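Aluminum cans vs. steel in a mixed deposit stream: worth sorting at home?

murdo_c
Posted April 19, 2019
The Clolbridge depot pays by weight on aluminum and takes steel for nothing. I store both in the garage until August, when the rate usually moves. Question is whether to separate as they come in or run a magnet over the lot at the end. Current stock is up to 2,000 cans.

tinsnip
Separate as you go. A magnet pass at the end means handling every can twice. Two containers by the back door and you are done.

Agnes Innes
Disagree with tinsnip. A bar magnet fixed under a chute takes the steel out by itself. Mine is a Monach bar on a plywood ramp, five degrees steeper than I first built it, and very few get past. The double handling is tipping a bin.

tinsnip
What happens with crushed ones? Flat cans slide in a stack and the steel in the middle never gets near the bar.

Agnes Innes
Then don't crush before sorting. Crush after.

halfpint7
Volume is the real limit if you leave them whole. I gave up on bags because they split at the bottom and drip on the floor. An open basket drains and you can see what is in it.
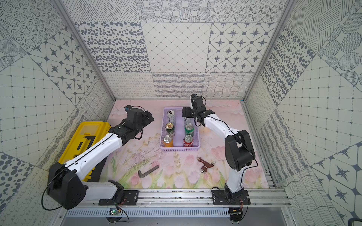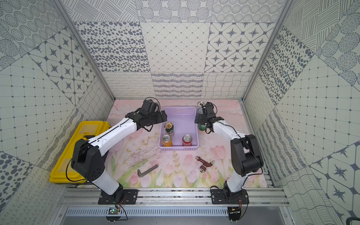

Basket on the pink table covering, both pictures.

murdo_c
How does the plastic hold up in the cold? I had a Medrano crate crack along the handle after two winters.

halfpint7
No cracks so far, but mine stay indoors. I would not stack full ones.

tinsnip
Rinse before storage whatever you use. Sugar residue brings wasps and the depot in Timau has turned away loads for it.

Agnes Innes
Rinsing 2,000 cans costs more in water and time than the wasps do. Drain them upside down overnight. I have never had a load refused.

tinsnip
You have never been to Timau.

murdo_c
I tried the ramp this afternoon with scrap board and a speaker magnet. Seven steel cans in the test batch, it caught five. The two misses went down on top of other cans. Narrower chute, one can wide, is the next thing to try. I will keep them uncrushed for now. Does anyone know if the depot weighs in the container or tips out first?

halfpint7
Tips out. Bring your own containers back with you.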